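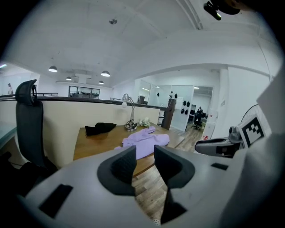
Tips for building and using hand-held grippers

These notes come from our shared workshop, where we are building a pair of grippers that you hold in your hands. Later the recordings should teach a small home robot to fold laundry. Most of the tips cost little, and you can use them for other builds too.

Choose one garment and stay with it. In the first weeks we changed the cloth every day, and when something went wrong we did not know if the reason was the tool or the cloth. Something soft with sleeves is a good choice. A tea towel is too easy and a shirt with buttons is too difficult for a beginner.

Let the table be a normal table. Yolanda Quintana wanted a clean surface with nothing on it, but at home there is always a lamp or some flowers. We leave such things at the back and keep the front edge for the cloth. Only check that your elbow has space when you pull a sleeve wide.

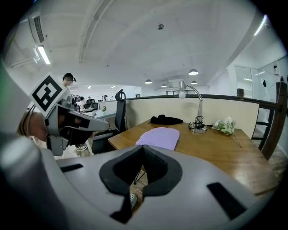

The lavender cloth folded to a soft rectangle, near the front edge of the desk.

Fold by hand first. Do the whole fold slowly with your fingers and say each step aloud, while another person writes it down. Then do the same steps with the grippers. If a step needs a movement of the fingertips which the gripper cannot make, change the step. Maxence Barbier lost an afternoon on redesigning a finger, and afterwards we solved it by starting from the hem.

Print the body in light grey or dark grey, as you like, but sand the handle well. A rough layer line is nothing in the first minute and a blister after an hour. We use 400 paper with a little water, then wipe and let it dry overnight.

Marker tags must be flat. A tag with a bubble under the paper gives a position that jumps. Put the glue on the plastic and not on the paper, lay the tag down from one side, and press it with an old bank card. Matt paper is better than shiny paper under ceiling lamps. If you use cubes, write a small number inside each cube before you close it.

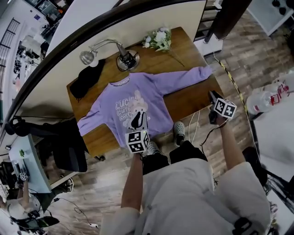

Spread flat on the table, right sleeve out to the side. Marker cubes on both grippers.

Tape the long cables to the floor, or mark them in a colour that people notice. For the thin cable of the gripper, leave a loop along the forearm and fix it with a soft band. Roald Nyberg fixed his with no loop, and the plug came out each time he reached across the table.

Soft pads need washing. Lint from a knitted garment sticks to them and the grip becomes weak. Warm water and one drop of dish soap are enough. Do not use alcohol -- our first pads became hard from it and we had to cast new ones.

Pinch less cloth than you think. When the fingers take a thick bunch, the cloth turns and the fold is crooked. Take the edge only, lift a little, look, and then pull. Mwanaisha Temba teaches this to every new member with a paper napkin, and if the napkin tears you are pressing too hard.

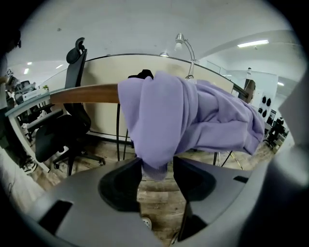 A twisted bunch between the fingers, with the rest over the desk edge.

Make 50 repeats with the same steps before you change anything in the build. After that, change one thing only and write the date next to it. Our last change is from 14th June, a softer spring in the left handle, and we are still not sure that we like it.

Keep two spare pads and a spare spring in a jar with a lid. The screws can go in the same jar, but put them in a small bag first, or they will cut the pads.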